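Ticket 37 – gripper stalls when unlatching the bin
Villodia robotics club, Kerslake build team
Opened 11/09/2023
Status: open, waiting on parts

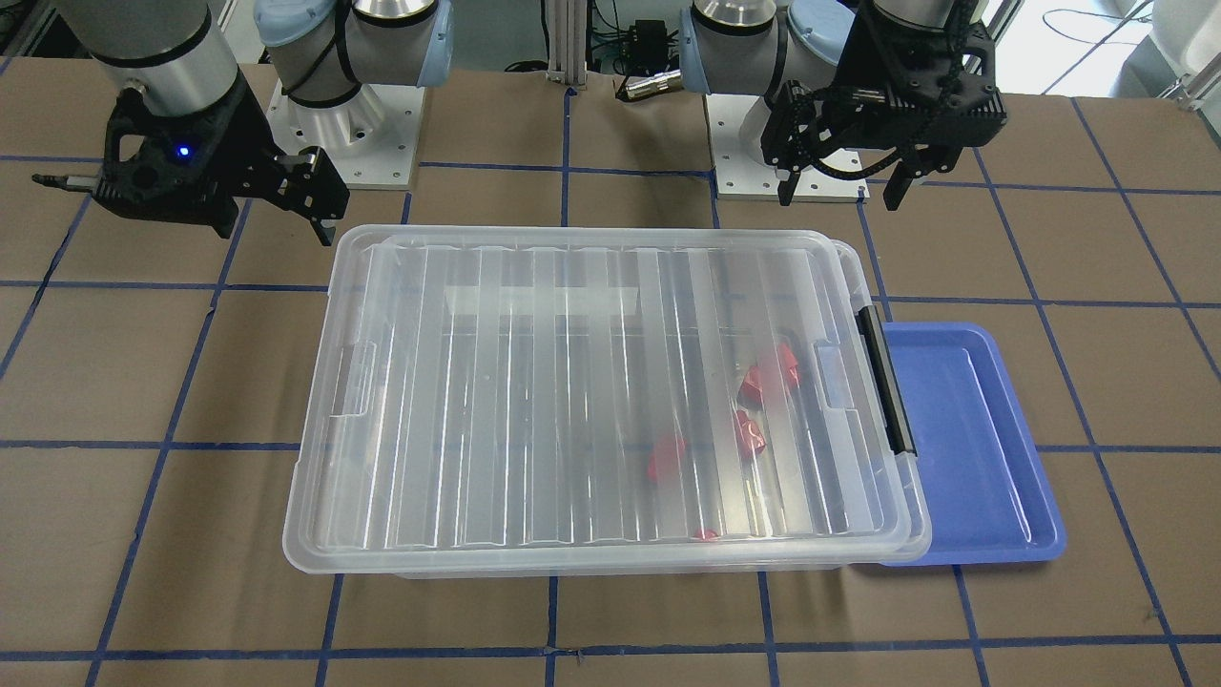

OK so this is the same problem I was griping about at the last meeting, just written up properly this time. Our task for the Rumow challenge is: pop the latch, take the lid off, move the red pieces onto the blue tray. Moving the pieces is fine. The latch is driving me nuts.

What happens: the arm comes down on the latch, the fingers start to close, and then the gripper faults and the whole program stops. I get "grip timeout" in the log. It doesn't do it every time, which is worse – I ran it 15 times after school and it faulted on six of them.

What I tried:

Restarted everything, including the laptop. No change.

Dropped the grip force to 50 percent. Fewer faults, but then the fingers slide right off the latch, so I put it back.

Swapped the gripper cable with the spare. Same fault, so I'm pretty sure it isn't the cable (please somebody label the spare, I spent forever looking for it).

Re-taught the approach point a little higher up. This helped! Two faults in the next 14 runs. I saved it as latch_high, please don't overwrite it.

Ran the close command in the air with nothing to grab. Never faulted once.

So my guess is the fingertips are catching on the bin wall before they get to the latch, and the controller gives up. The Plomico manual says you can raise the timeout but I don't want to do that until someone who knows more than me has looked at it.

Update: sanded the edge of one fingertip pad and it seems smoother, but I only had time for a few runs. Thinner pads are ordered. If you bump the bin, line it back up with the tape before you run anything or the taught points will be off.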